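Foro > Café en casa > Mantenimiento y averías
Tema: ¿Cada cuánto descalcificáis? Agua muy dura y café que sabe a nada

marisol_flutholm
Hola a todos! Me he mudado hace poco a Flutholm y el agua sale durísima, el hervidor se me pone blanco en una semana. Con la cafetera de goteo noto que el café me sale cada vez más plano y tarda una eternidad. En mi piso anterior descalcificaba dos veces al año y tan contenta. ¿Aquí qué hago, cada mes? ¿Vinagre, ácido cítrico, el líquido de la marca? Es que he leído de todo y cada uno dice una cosa.

jzuniga
Bienvenida al club del agua con tropezones. Yo vivo a dos calles del depósito y descalcifico cada cinco semanas, con ácido cítrico a granel. Una cucharada sopera colmada por litro, medio ciclo, apagas, esperas 30 minutos y terminas el ciclo. Luego dos depósitos enteros de agua limpia. El vinagre funciona, pero a mí me estuvo sabiendo el café a ensalada tres días.
Joaquín

PepaGoteo
Pues yo llevo ocho años con vinagre blanco y nunca me ha sabido a nada raro, Joaquín, igual es que aclaras poco ;) Mitad vinagre y mitad agua, y aclaro tres veces. El cítrico me dejó una especie de arenilla en el depósito y no lo he vuelto a usar.

jzuniga
La arenilla sale si lo echas con el agua caliente, Pepa. En frío y bien disuelto no me ha pasado nunca. Y tres aclarados con agua de aquí es volver a meter cal, jaja.

Auður_H
Yo me metería antes con el agua que con el producto. Desde agosto uso una jarra filtrante Carkance y he pasado de descalcificar todos los meses a hacerlo cada tres. El café ha mejorado muchísimo - sobre todo los tuestes claros, que antes me sabían todos igual. 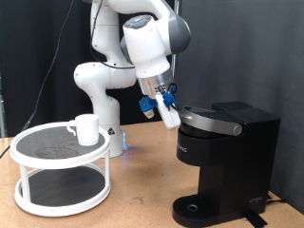
Cafetera negra sobre mesa de madera clara.

Y una cosa que me costó aprender: el portafiltros y la jarra también cogen grasa del café, y eso la cal no lo explica. Agua caliente, una gota de jabón y cepillo. La mitad de mi sabor a "nada" venía de ahí.

nigel_l
No estoy de acuerdo con lo de la jarra filtrante. Entre cartuchos me gasté más de lo que vale una cafetera nueva. Compro garrafas de mineralización débil en el Goldale y listo. Para dos tazas al día me dura una barbaridad.

PepaGoteo
Ya, y a cargar garrafas hasta un cuarto sin ascensor...

marisol_flutholm
Mil gracias a todos! He probado el cítrico en frío como dice Joaquín y ha salido un agua turbia que daba miedo, pero ahora tarda la mitad. El sabor mejor, aunque todavía no es para tirar cohetes. Lo siguiente es el cepillo. Auður, ¿los cartuchos los compras por internet o los tienen en alguna tienda de por aquí?

Auður_H
En la ferretería Baldursdóttir, al fondo, con los recambios de grifo. Pide los de paquete doble, que salen mejor.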